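12/30/22

# Drundon 양팔 조작 키트 도입 검토 중간 보고

본 보고는 Himbridge 작업실에서 진행 중인 Drundon 양팔 조작 키트의 평가 경과와 구매 여부 판단에 필요한 잔여 항목을 정리한 것이다. 지난 보고 이후 설치와 기본 동작 확인이 끝났고, 현재는 탁상 정리 작업을 대상으로 한 반복 시험 단계에 있다. 예산 집행 내역은 별첨 표로 갈음한다.

## 1. 검토 범위

공급사인 Bisht와 합의한 평가 범위는 다음과 같다.

- 좌우 팔 및 다지형 핸드의 설치 편의성, 배선, 초기 보정 절차
- 원격 조작 소프트웨어 Listine의 안정성과 기록 파일 품질
- 형상과 강성이 서로 다른 생활용품의 파지 및 이송
- 소모 부품 교체 주기와 유지보수 계약 조건

이동 베이스 옵션은 범위에서 제외하였다. 현 작업실의 카펫 바닥은 공급사가 제시한 주행 조건에 맞지 않고, 당초 과제 계획에도 이동 작업이 들어 있지 않다. 촉각 센서 옵션은 견적만 받아 두었으며 실물 평가는 하지 않았다.

## 2. 설치 및 초기 보정

설치에는 2일이 소요되었다. 첫날은 기대 고정과 전원 분리 작업, 둘째 날은 팔 원점 설정과 핸드 관절 보정에 사용하였다. 공급사 매뉴얼은 원점 설정 이후 핸드를 장착하도록 안내하고 있으나, 이 순서대로 하면 손목부 커넥터에 손이 닿지 않아 팔을 다시 들어 올려야 한다. 핸드를 먼저 장착한 뒤 원점을 잡는 순서로 바꾸어 진행하였고 보정값에는 차이가 없었다. 해당 내용은 Bisht에 서면으로 전달하였으며 매뉴얼 개정판에 반영하겠다는 회신을 받았다.

왼쪽 핸드 케이블은 여유 길이가 과하다. 팔을 낮은 자세로 두면 케이블이 아래로 처져 작업자 발 쪽에 걸릴 가능성이 있으므로 고정 클립 추가를 요청하였다. 오른쪽은 같은 문제가 없다. 클립은 아직 입고되지 않았고, 그때까지는 면 테이프로 임시 고정하여 운용한다.

비상정지 버튼의 동작은 매 세션 시작 전에 점검한다. 점검 기록의 누락은 없다.

## 3. Listine 소프트웨어

초기 배포판에서는 장시간 기록 시 좌우 팔의 시간축이 조금씩 벌어지는 현상이 있었다. 공급사가 제공한 수정판을 적용한 뒤로는 기록 길이 600초까지 어긋남이 재현되지 않았다. 그 이상의 길이는 시험하지 않았다. 현재 과제에서 그만큼 긴 단일 기록을 쓰는 작업은 없다.

개선이 필요한 사항은 다음과 같다.

1. 기록 중단 후 재개 시 파일명이 중복 생성된다. 수동으로 이름을 바꾸어 관리하고 있으나 세션 수가 늘면 오류의 소지가 있다.
2. 조작자 화면의 한글 표시가 일부 메뉴에서 깨진다. 기능에는 영향이 없다.
3. 핸드 토크 상한을 물체별로 저장할 수 없다. 작업을 바꿀 때마다 값을 다시 입력해야 한다.

세 항목 모두 공급사 이슈 목록에 등록되어 있다. 3번은 다음 배포판에 포함된다는 답변을 받았고 1번과 2번은 일정이 제시되지 않았다. 구매 계약 시 1번의 수정 기한을 명시할 것을 제안한다.

## 4. 탁상 작업 시험

시험 물체는 강성, 표면, 무게중심이 고르게 섞이도록 구성하였다. 넓고 둥근 플라스틱 대야, 종이컵, 뚜껑이 있는 투명 용기, 나무 그릇, 털이 있는 부드러운 물체, 집게발과 다리가 펼쳐진 붉은 가재 더미를 포함한다. 상판 위에는 검은색 대형 매트를 깔고, 종이 쇼핑백과 탁상 램프, 휴지 상자는 주변 장애물로 취급한다.

현재까지 유효로 판정한 시행은 87회이다. 조작자의 실수로 중단된 시행과 통신 점검 중에 남은 기록은 집계에서 제외하였다. 유효 여부는 기록 담당과 조작 담당이 각각 판정한 뒤 대조한다.

물체 유형별 관찰 결과는 아래와 같다.

| 유형 | 파지 | 이송 | 비고 |
|---|---|---|---|
| 부드러운 물체 | 안정 | 안정 | 손가락 전체로 감싸는 자세가 유리함 |
| 종이컵 | 조건부 | 안정 | 토크 상한을 낮추지 않으면 벽면이 눌림 |
| 투명 용기 | 불안정 | 조건부 | 누운 상태에서 굴러 위치가 바뀜 |
| 나무 그릇 | 안정 | 조건부 | 기울어진 채 잡으면 손안에서 회전함 |
| 가재 더미 | 조건부 | 조건부 | 다리가 서로 얽혀 하나만 분리하기 어려움 |
| 대야 | 조건부 | 미시험 | 테두리를 양손으로 잡는 시행만 실시함 |

부드러운 물체는 토크 설정의 영향을 거의 받지 않았다. 반면 종이컵은 초기값을 그대로 쓰면 변형이 뚜렷하므로 3장에서 언급한 물체별 저장 기능이 실제 운용 효율과 직결된다. 가재 더미는 작업 지시 자체를 재검토할 필요가 있다. 한 개씩 옮기는 지시와 한꺼번에 옮기는 지시가 조작자마다 다르게 해석되어 기록의 일관성이 떨어진다. 다음 회차부터 지시문을 하나로 통일한다.

그릇에 물체를 넣는 동작에서는 오른손만 사용하는 비율이 높았다. 그릇이 오른쪽에 놓이는 배치가 많았던 결과로 보이며, 양팔 키트의 평가로는 편향이 있다. 좌우를 바꾼 배치를 추가하여 보완할 계획이다.
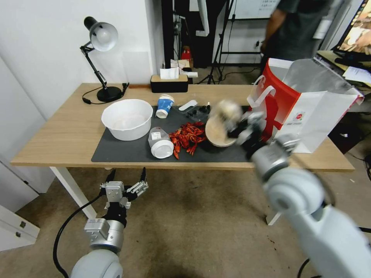
## 5. 비용 및 유지보수

핸드 손끝 패드는 소모품으로 분류되며 평가 기간 중 한 차례 교체하였다. 교체 작업은 한쪽 핸드 기준 약 4분이 걸렸고 별도의 공구 주문은 필요하지 않았다. 패드 단가는 견적서의 범위 안에 있다.

유지보수 계약은 방문형과 반송형 두 안이 제시되었다. 반송형은 비용이 낮으나 팔 전체를 분리하여 발송해야 하고 그동안 시험이 중단된다. 대체품 제공 조건이 없는 한 방문형을 권고한다.

## 6. 잔여 일정과 요청 사항

1월 중 다음 작업을 수행한다.

- 좌우 반전 배치에서의 추가 시행
- 대야의 양손 이송 시험
- 케이블 고정 클립 장착 후 가동 범위 재확인
- Listine 차기 배포판 적용 및 토크 저장 기능 검증

평가 장비의 대여 기간은 위 작업을 마치기에 빠듯하다. 대여 연장에 대한 승인을 요청하며, 연장 비용은 기존 예비비에서 충당할 수 있다. 구매 여부에 대한 의견은 추가 시행의 집계가 끝난 뒤 최종 보고에 기재한다. 현 시점의 잠정 의견은 조건부 적합이며, 조건은 파일명 중복 문제의 수정 기한 확약과 방문형 유지보수 계약의 체결이다.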